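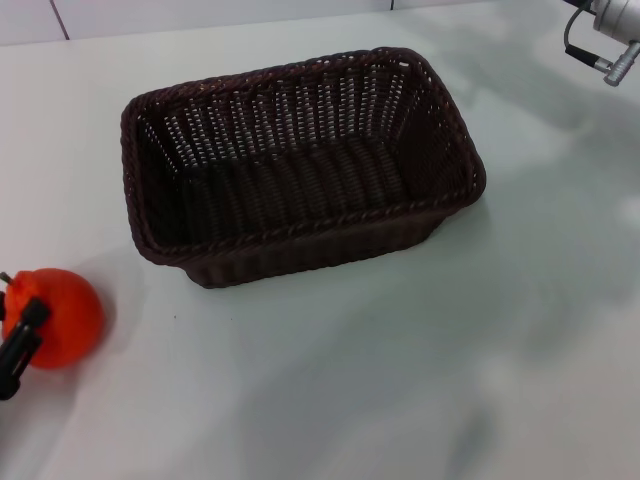 Photo: Haque robotics group, Rarkbridge

Why I want to see the failures

Every week I read a new paper in which a robot arm puts a piece of fruit into a basket. I have nothing against fruit or baskets. I work on the same kind of task myself, and I know how hard it is to close two thin fingers on something round and carry it over a rim. My complaint is about how we report the result.

The group at Sikcombe trained its Evus policy on 2,519 demonstrations. After removing those they judged to be of poor quality, they kept 2,060. The final success rate is given in the first paragraph of the paper, in the largest table, and again in the closing section. For the discarded demonstrations there is one sentence. What was wrong with them? Did the operator drop the object, or only hesitate before the grasp? I asked myself this for a whole evening, because in my opinion the answer is more useful to other laboratories than the success rate.

A person who teaches a robot by hand makes small corrections all the time. He comes too low, lifts a little, tries again. If we delete these moments, the robot learns only from clean movements, and when it is a finger's width away from the right place it has never seen what to do. I suspect that many of the deleted recordings contained exactly this knowledge.

In our own work we did a modest test in July. We put 35 messy demonstrations back into the training set and changed nothing else. The policy became slower, and on easy starts it was slightly worse. But on 13 starts where the gripper began badly placed, it recovered more often than before. I do not claim that this proves much. The test was small and our table is only one table.

Still, I would ask reviewers for one simple thing. Please request the discarded data, or at least a page which explains it. Storage is cheap, and an author who has already sorted the recordings must have had some rule for sorting them. Let us read the rule.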